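Facilities Service Desk
Ticket 11-20: Wi-Fi drops in the second-floor linen and guest supply area
Status: Closed
Opened: September 2021
Reported by: Raluca Dobre, Guest Services, Drodov
Assigned to: Matvii Palamarchuk, Network Support
Priority: 2

Summary of the issue
Staff report that tablets running Belay, the room-status application, lose their wireless connection several times per shift. Room updates entered during an outage are not saved and must be entered again. Laptops on the same floor are not affected.

Initial response (M. Palamarchuk)
The requester was asked to restart the tablets, remove the saved network, and join it again. The drops continued. Signal strength was tested at the doorway and at the work table and was acceptable in both places. A request was sent to Building Services for a wall location suitable for an additional access point, should one be required.

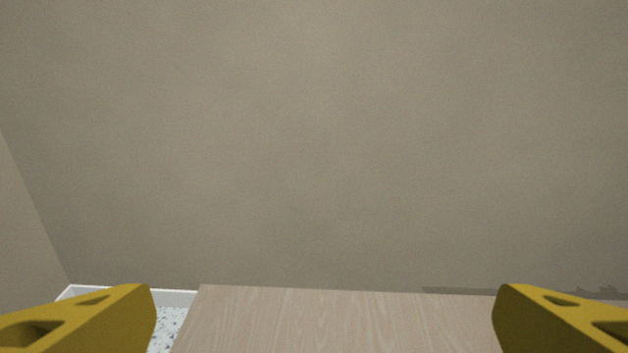
Attachment 1: Main wall and part of the side wall.

Update (Shih-chieh Tseng, Building Services)
A ceiling mount is preferred over a wall mount. Any new cable run requires written approval from the property manager, Lăcrămioara Vlad. No drilling is to take place until the network cause has been ruled out.

Update (M. Palamarchuk)
Controller logs were reviewed. The affected tablets are being moved between two access points, and each move forces a full sign-in that takes almost 20 seconds. Belay does not hold unsent entries during that period. The laptops use a different profile with fast roaming turned on.

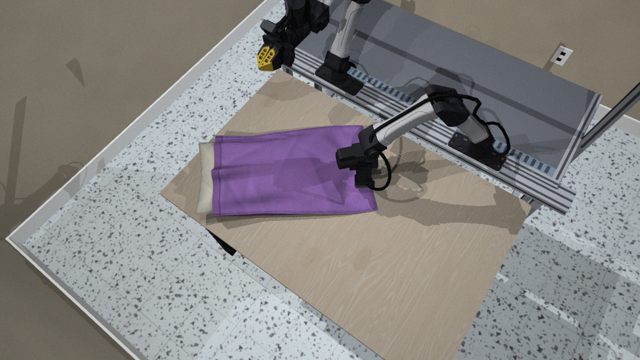
The tablet profile was changed to match the laptop profile, and transmit power on the hallway access point was lowered. Staff were asked to keep a written record of any further drops, noting the time and the tablet label. The vendor, Undinance, was also asked whether Belay can store entries while offline.

Vendor reply (Silviu Lungu, Undinance)
Offline storage is not available in the installed version. It is planned for the October release. The customer will need to request the update through the account portal.

Resolution
No drops were recorded during the monitoring period. The additional access point is not required, and the request to Building Services has been withdrawn. A separate ticket will be opened for the Belay update.

Closed by: M. Palamarchuk
Requester confirmation: Received, R. Dobre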